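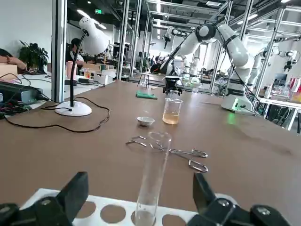

My first job after school was washing glassware in the basement of a water testing lab in Bumdale, and I have had opinions about test tubes ever since. My boss there was Ilse Baert, a patient woman with a terrible radio, and she used to say that you could tell how a person's week was going by the way they set a tube in a rack. I thought of her when I visited the Plilach training hall in February and found a single tube standing up in a white rack, with the tongs lying on the table behind it and an arm hanging over the beaker of amber liquid. Ilse would have had something to say about that tube! It was set in nice and straight, I will grant them that.

I went because my niece, Mahlet Asfaw, works as a bench technician at a company that is bringing in arms like these, and our family dinners have become rather loud on the subject. My brother thinks she should be looking for another line of work. Mahlet thinks her uncle and her father should both eat their food. I am somewhere in the middle, which is where I usually end up (my wife would tell you it is the only place I know how to sit), and I wanted to see the work with my own eyes before I said one more word about it over the lentils.

What I keep coming back to is how much of bench work lives in the hands. When I started, I broke things. I broke so many things that Ilse put me on plastic for a month. Then one day my fingers simply knew how hard to hold a wet flask, and I could not have told you how they learned it. There is a kind of pride in that, even at the bottom of the pay scale, and I don't think the people who write the budgets have ever known it was there to lose.

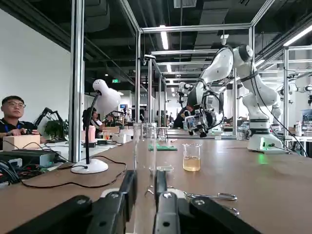

Now, a skill like that has to come from somewhere, and for the moment it still comes from people. I had pictured a room full of machines and one bored fellow by the door, and I was wrong about that, as I have been wrong about many things. People were sitting all over the hall. One young man in glasses and a black polo shirt had a controller in both hands and his eyes on something off to the side, with a potted plant close by, and he had the same look I remember from the older technicians when they were pouring and did not want to be spoken to. I know that look. It means leave me alone until I'm done, please, and I was glad to see it had survived.

So my worry is a smaller one than my brother's, though I think it is harder to fix. Hamdia Nigatu, who runs the day shift where Mahlet works, told me her new hires used to spend their first 96 hours doing nothing but glassware and simple transfers. Dull work, and everybody complained. But it was also when they got to know one another, and when somebody like Ilse could stand at your elbow and move your thumb half an inch. If the arms take the dull work, and I suppose they will, I would like the company to keep those hours on the books and let the youngsters spend them beside someone who knows the trade.

And pay them properly for it. A person who teaches a machine to hold a cylinder is teaching, and teachers ought to be paid as teachers, with their names written down somewhere. Mahlet got a bonus of 800 dollars for her part in the changeover and was pleased with it. I was pleased for her too, but I did think of all the years in those hands, and I thought the company had gotten a bargain.

She starts on the new line after the summer. Her father still wants her to apply at the post office.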